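Skip to content
Search this site Search Clear
January 12, 2022
By Declan McPhee
6 shares

4. Drift correction in the Celum humidity node

Capacitive humidity sensors age, and they age in ways that turned out to be great fun to measure! The polymer film takes up solvent vapor along with water, and the reading creeps upward over a period of months. For this part of the study we ran 78 Celum nodes in the climate chamber at Wurkolthorpe, each logging once a minute for 2,000 hours, with a chilled-mirror hygrometer as the reference. 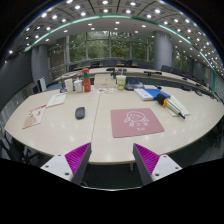
The drift was far from uniform. Nodes kept at high humidity crept fastest during the early part of the run and then settled, while the dry group moved slowly and kept on moving. Our Lis routine fits both of these shapes with a single curve, and we were delighted by how few terms it needed (an earlier version, tried in April at Skistivine, used six).

Figure 4. Conference desk with mouse pad.

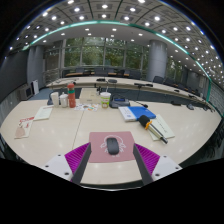 Does the correction need a fresh reference reading every time a node is powered up? One reading at installation is enough, because the node stores its fitted terms in memory and picks them up again after a restart.

A short heating cycle helps too. We warmed the film for 835 seconds before each fit, which drove off much of the trapped vapor and made the curves from neighboring nodes far easier to compare. Section 5 applies the same cycle to nodes exposed to cleaning solvents.

2 comments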